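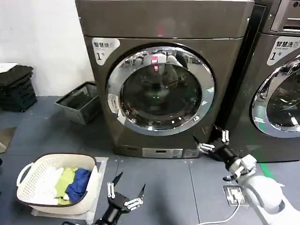

The Cirno Laundry closed at ten, but Bülent Yazıcı let people stay if they had something turning. He sat at the counter by the door with the radio low and a bowl of sunflower seeds, and he didn't look at who came in unless they needed change.

Nicanor Miranda came in at twenty past nine with one bag. It was December and he had walked from the top of Pullotstead, where the bus turns around, and his ears hurt. He put the bag down on a chair and sat in the chair next to it.

"You want change?" Bülent said.

"I have change."

"Then you want to start. It takes 69 minutes on the long one."

"I know. In a minute."

Bülent went back to the seeds.

The bag held the shirts his father had left. There were nine of them, and a cardigan. They had been in the bag since the spring, first in the hall closet, then behind the couch, then in the hall closet again. His sister wanted them gone or wanted them sent to her, she had said it both ways on the phone, and this morning she had called before work and asked him again if he had done it. He had said it was done. So now it had to be done before she asked for the tracking number.

The door opened and Şükran Ekinci came in backward, pulling a cart. She was a small woman in a man's raincoat. She said good evening to Bülent, who said it back, and then she said good evening to Nicanor as if she had been expecting him.

"You're Rafael's boy," she said.

"Yes."

"I live over the bakery. He fixed my door."

"He fixed a lot of doors."

"He fixed mine badly." She started pulling sheets out of the cart. "It sticks in the wet. I have to kick it. I told him and he came back and fixed it again and then it stuck in the dry too."

Nicanor laughed, which he had not planned to do. She didn't laugh. She was sorting the sheets by some rule of her own.

"He wouldn't take money for it," she said. "So I couldn't complain more than the once."

She got her wash going and sat down across from him and took off her shoes. Her stockings had been mended at the heel in a different color. She looked at the bag.

"Those are his?"

"Some shirts."

"Are you keeping them?"

"My sister wants them. Or she wants them given away. I'm washing them first."

"Are they dirty?"

He thought about it. "I don't think so. They were hanging up."

"Then why wash them?"

He had no answer ready. It was what you did with clothes before you handed them to somebody. He had told his sister he would wash them, and had bought the soap, a small box of the kind his father used, and it was in the top of the bag with the flap still sealed.

"They smell like the closet," he said.

"Show me."

He didn't want to, but he opened the bag and gave her the one on top, a gray work shirt with a pen mark under the pocket. She held it up to her face without any fuss, the way she might have checked a melon, and then gave it back.

"Tobacco and oil," she said. "That's not the closet."

Nicanor folded it on his knee. He was not good at folding. One sleeve kept coming out.

Afshin Kermani from the tire shop came in then, with the cold behind him, and asked if anybody had seen a brown glove. Bülent reached under the counter and brought up a shoebox with gloves in it, and Afshin went through them one at a time and tried on two that were not his. He told them that the Trivetti brothers had sold the lot by the canal and that the new owner was asking 226 a month to park there, and who was going to pay that. Bülent said somebody would. Afshin said not him. He left without a glove.

"He comes every night for that glove," Şükran said.

"He likes the radio," said Bülent.

It was ten to ten. Her sheets were spinning. Nicanor had the shirt on his knee and the bag open between his feet, and he could smell it now himself, from where he sat, without leaning down. He tried to remember if it had been this strong in the hall closet. He had never opened the bag there.

"If you're starting, start," Bülent said. "I'm not staying past eleven."

"How many do you need?" said Şükran.

"How many what?"

"Your sister. Does she know how many there are?"

"No."

"Well," she said, and put her shoes back on.

He took out the gray one and a blue one with a frayed collar and set them on the chair. He put the rest in, and the cardigan, and poured the soap, and fed in the coins. The water came on. He stood there with his hand on the lid of the soap box until it was obvious there was nothing else to do, and then he sat down.

Şükran took her sheets out and he held the far ends while she folded. She walked toward him and took his corners, and he bent and picked up the fold, and she walked toward him again. She told him he was holding it too high.

When she had gone he put the two shirts in the empty bag, and then he took the gray one out again and put it on over his sweater. It was too wide across the shoulders and the cuffs covered his hands. Bülent looked over and offered him the bowl.

"What do I owe you for staying late?" Nicanor asked.

"Can you fix a door?" Bülent said.

"No."

"Good. Have some seeds."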